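This website uses cookies to improve your experience. By continuing to browse, you agree to our use of cookies. Accept | Settings

Workshop notebook, Grundetti bench room
July, entry opened 9:20 a.m.

Subject: pencil cases and writing tools for the Jadolari labeling work

The bench supply was reviewed this morning ahead of the Jadolari order, which calls for 3000 tags to be marked by hand. Tag lot 2044 has been received and is stored on the lower shelf. The agreed practice remains that each station keeps one divided case, and that highlighters are not to share a compartment with the black markers.
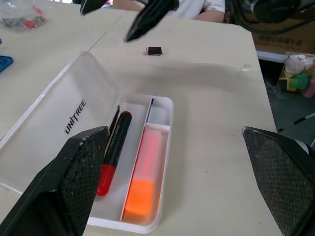
Colleagues are reminded that the previous arrangement, with all pens kept in a single jar, led to repeated delays at the start of the shift. A total of 43 tags from the Prinundale lot had to be rewritten after the wrong marker was used. The divided case was adopted for this purpose and has been satisfactory so far.

Ink on the outside of a highlighter is to be wiped off before the tool is returned to the case. A dry cloth is sufficient for the barrel. Stains on the white end piece may need alcohol, and a stain that does not come off is not grounds for discarding the tool. 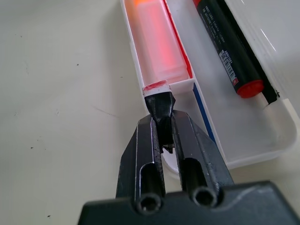
Highlighter in the narrow compartment, red ink on the end piece.

Stock on hand was checked against the Aryee delivery note. The note lists item 810 (marker, black, red cap) twice, and the supplier has been asked to issue a corrected copy. Until it arrives, the item is to be entered once only in the stock book.

Cases remain open while a station is in use and are closed at the end of the shift.

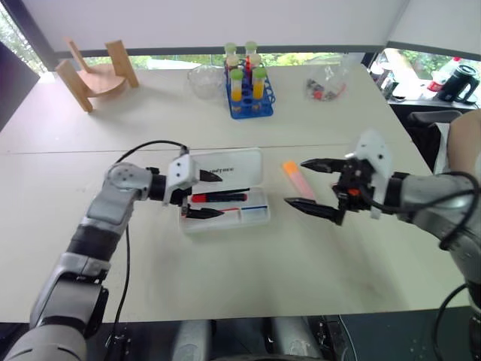 Open items

Corrected delivery note from Aryee.
Decision on whether the slim pens should have a compartment of their own.
Replacement cloths for the second bench.

Entry closed 11:45 a.m.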